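홈 > 학생 마당 > 조별 과제 보고서 > 국방경제 입문

훈련탄 값은 누가 계산하나: 군수 조달 단가 조사 보고서

처음엔 저도 이 주제가 재미있을 줄 몰랐어요. 교수님이 나눠 주신 목록에서 남은 게 함정, 군복, 훈련용 포탄 이렇게였는데, 우리 조는 제비뽑기로 포탄이 걸렸거든요(군복 하고 싶었는데!).

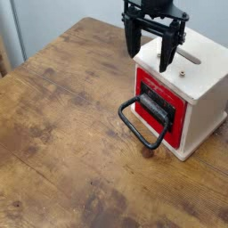

아무튼 조원은 저까지 3명이었고, 맡은 건 가상 조달 자료를 읽고 훈련탄 한 발의 단가가 왜 해마다 달라지는지 설명하는 일이었습니다. 자료에는 납품 업체가 둘 나와요. Brarau는 탄체를 깎아서 조립까지 하는 곳이고, Agarwal은 신관하고 포장을 맡습니다. 계약서 사본이 생각보다 두꺼워서 첫 주는 거의 용어 찾다가 끝났어요. '확정 계약'이랑 '개산 계약'을 저는 계속 거꾸로 읽고 있었고요.

단가부터 말하자면 첫 계약이 한 발에 1187, 다음 계약이 1041입니다(단위는 자료에 나온 정산 단위 그대로 썼어요). 우리는 당연히 재료비가 내려갔겠지 했는데 철강 항목은 오히려 조금 올라 있더라고요. 차이는 거의 다 초기 설비비에서 났습니다. 금형이랑 검사 장비 값을 첫 계약 물량에 몽땅 얹어 놓은 거예요. 그러니 두 번째가 싸 보일 수밖에요. 발표 때 이 부분에서 질문이 제일 많이 나왔습니다.

계산은 Statico로 했어요. 학과 전산실에 깔린 통계 프로그램인데 메뉴가 좀 불친절해서, 표를 붙여 넣으면 소수점이 자꾸 날아갑니다. 결국 운송비 열은 손으로 다시 쳤어요. 다음에 쓰시는 분은 꼭 텍스트 파일로 먼저 저장하고 불러오세요.

운송비도 은근히 골치였습니다. Dernasside 사격장까지 가는 길은 화약류 운반 규정 때문에 호송 차량이 붙는데, 그 비용이 어떤 문서에서는 단가에 들어가 있고 어떤 문서에서는 부대 운영비로 빠져 있어요. 저희는 둘 다 빼고 비교했습니다. 맞는 방법인지는 아직도 조원끼리 의견이 갈려요. 저는 넣어야 한다는 쪽이었는데 다수결에서 졌습니다.

아쉬운 점도 적어 둘게요. 보관 비용을 못 다뤘어요. 탄약은 사 놓고 끝이 아니라 습도 맞춰서 창고에 두고, 기한이 되면 검사하고, 못 쓰게 되면 폐기까지 해야 하는데 그 자료가 8쪽짜리 요약본밖에 없었습니다. 폐기 단가는 아예 빈칸이었고요. 교수님께서 원본을 구해 보겠다고 하셔서 8월에 보충 보고서를 내기로 했습니다. 그때는 운송비 넣은 표도 부록으로 같이 붙일 거예요!

참고한 자료는 수업 시간에 받은 계약서 사본 묶음, 정산 내역표, 그리고 도서관 2층에 있는 원가계산 교재입니다. 교재는 대출이 안 돼서 복사해서 봤어요.

작성일 2002년 7월 17일

맨 위로 | 문의: 학과 사무실 | Copyright 2002 국방경제 입문 수강생 일동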